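Condensation on the inside of new double glazing – do I need to worry?

Shanthi Wijesinghe
1,636 views · 4 comments

Hi all. We had the back bedroom window replaced in the summer and since the start of November I've been waking up to water all along the bottom of the glass. It's on the room side, I can wipe it off with a finger. The old window was a draughty horror but it never did this! The fitter (Hallstead, found them through my sister) says it's "normal" and I should open the window more. I paid nearly 600 for it, so being told to leave it open all winter is a bit galling. Is he fobbing me off? There's no mould yet but the sill paint is starting to bubble in one corner and I'd like to stop it before it gets worse.

Share · 3 people follow this

Lorna MacRitchie
27 likes

I don't think he's fobbing you off, annoying as it is. Your old window was letting all the damp air out through the gaps, and now it's got nowhere to go, so it settles on the coldest thing in the room. If the water was between the two panes I'd be on the phone to him the same day, as that means the seal has gone and it should be covered by the guarantee.

Have a look at the top of the new frame and see if there's a little slot with a flap. Those are trickle vents and ours had been shut by the previous owners and painted over (I had to run a knife round them, took me most of a Tuesday). Once they were open the bedroom windows were dry by about ten most mornings. Do you dry washing in there? We did, on an airer by the radiator, and moving it to the bathroom with the fan on and the door closed made more difference than anything I bought. Pull the bed and any wardrobes a few inches off the outside wall too. And keep the heating on low in that room – if you let it go stone cold overnight you'll be mopping again.

For the sill, let it dry right out, scrape off the loose bits, sand it and put on a decent primer before you paint. Don't paint over it damp or you'll be doing it again by Easter.

Desmond Strickland
6 likes

Get a dehumidifier. Had a Vitura for years, bit noisy but it fills the tank overnight. Cheap bowls of salt are a waste of time.

Kanokwan Kaewmanee
11 likes

Agree with Lorna about the washing. I'd also get one of those little humidity meters, mine's a Drilby and cost less than a takeaway. If it says over 60 in the morning, open the window wide for ten minutes, then shut it again and put the heating on. I used to leave mine on the latch all day and all I got was a cold room and a big bill. Check your curtains as well. Thick ones that touch the sill trap the wet air against the glass, so I leave a gap at the bottom now. 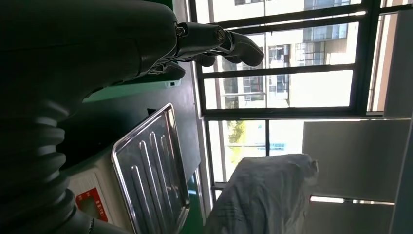 Dark fingers reaching towards a window.

If it's still soaking after a couple of weeks of that, ask him to come back and look at the seals round the outside, in case rain is getting in at that corner. Bubbling in just one spot would make me a bit suspicious – mine went all the way along. Take a photo each morning so you've got something to show him.

Share · Report · 4 comments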